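The gripper that learned to close before it learned to see

Part four of the arm project

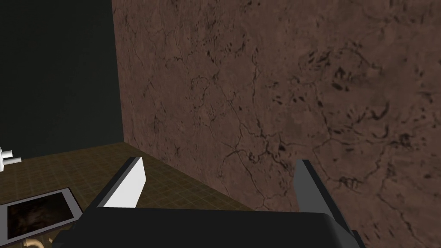 In my last post I promised to write about the electronics, but the electronics are sleeping in a box under the stairs and I have been busy with the simulator for all of February. So this post is about the simulator. Marisol Ocampo wrote to me after part three and asked why I don't simply put the arm on the bench and try things. I did try things. I broke two printed fingers and one servo horn in a single evening, and after this I decided to be a little more patient.

For new readers, a short repetition. I am building a small arm with a parallel gripper for my table at the Nomley workshop. The purpose is modest: it should pick up small parts that I leave on the table and put them in the correct tray. I am not an engineer by education. I learned English from manuals, and I apologize if some sentences sound like one.

The simulated room

The simulator came with an empty world, a grey plane without end, and I worked there for the first weeks. It was a mistake. Everything I trained in the grey world stopped working when I gave it a room with walls. The policy had never met a corner. It had never met a surface with a pattern either, so any line on the floor was interesting to it and it went there with great confidence.

Now I use rooms with textures, and I change them often. One has a brown wall full of black cracks, with a dark plain wall next to it and a grid on the tan surface below. I would not like to live there, but it is a useful room. Thin black lines are exactly what my edge detection liked too much. In the beginning it found an "object" in the cracks almost every time, and the arm tried to pick up the wall. I lost many evenings with this. The repair was simple when I finally understood it: I added depth to the input and I stopped trusting the color image alone.

I place the virtual camera just behind the gripper, looking over it and between the fingers. Many people put it high above the table, and for planning a path this is surely better. But I want to have the same view in the real arm, where the only free place for a camera is on the wrist. The disadvantage is clear. The body of the gripper takes a big part of the bottom of the view, and when an object is very near, the camera loses it behind the black block. For the last piece of the movement the arm is working from memory.

About the fingers

I made the inner faces of the fingers as flat plates. My first design had a curve and small teeth, and it looked very professional, but the contact calculation became slow and strange. Objects trembled between the teeth and then jumped away. With flat plates the contact is calm. On the real gripper I will glue a thin rubber on each plate and see if it is enough.

The light gave me another problem. One finger catches the light and becomes bright white, and the other stays a medium grey, although the material is the same in my file. At first I wanted to correct this and add a second lamp. Montserrat Carrillo, who has much more experience with cameras than I have, told me to leave it. In the workshop the window is only on one side, so the real fingers will have the same difference. She was right, and I have now a setting that moves the lamp to a random position at every restart. After I introduced it, the results became worse for two days of training and then they became better than before.

Numbers, for those who like them

I let one test run during a night, with the gripper starting open and a different object in each attempt. In the morning I had 709 attempts in the log and 600 of them finished with the object held at the correct height. I was very happy, and I made coffee, and then I looked at the failures.

Most of them were boring. The gripper arrived a bit too high and closed on air. This is the memory problem I described before. A smaller group was more interesting: the object was something flat lying on the floor, the gripper came with the fingers wide open, and there was simply nothing for it to hold. A flat thing should be pushed to an edge first, or lifted on one side, and my arm does not know these tricks. I removed flat objects from the targets for now, but I keep them in the rooms as obstacles, because my real table is never clean.

There was also a mistake of mine which I want to confess, maybe it saves somebody time. I had written the opening of the gripper in centimeters in one file and in millimeters in another. A value of 9 was a comfortable opening in the first file and almost a closed gripper in the second. The simulator did not complain. The training did not complain either, it only learned slowly and badly. I found it when I printed both values on the screen next to each other, which I should have done in the first week.

The software side

I use Pokent for the motion part, in the version before the new one. The new version changed how joints are named, and my configuration files don't load there. I will change later, when I have courage. The training code is my own and it is not beautiful. Several people asked for it, and I will share it when I have removed the paths to my own folders and the comments in three languages.

The computer is the old one from the shared desk at Joloditz, where I can leave it working during the night if I put a note on it. My note says "please do not switch off, robot is learning". Somebody drew a small hat on the word robot.

What comes next

I want to print the flat fingers in the real size and compare the weight with my model. I guessed the weight until now, and the guess is probably too light. Then the wrist camera. I bought one which is small enough, but its cable is stiff, and I am afraid it will pull the wrist to one side when the arm turns. If you have used a softer cable for such a thing, please write the type in the comments.

Marisol also asked if I will make a version with three fingers. No. Two fingers are giving me enough work, and the box under the stairs is full.

Part five will be about the electronics. I wrote the same sentence at the end of part three, I know.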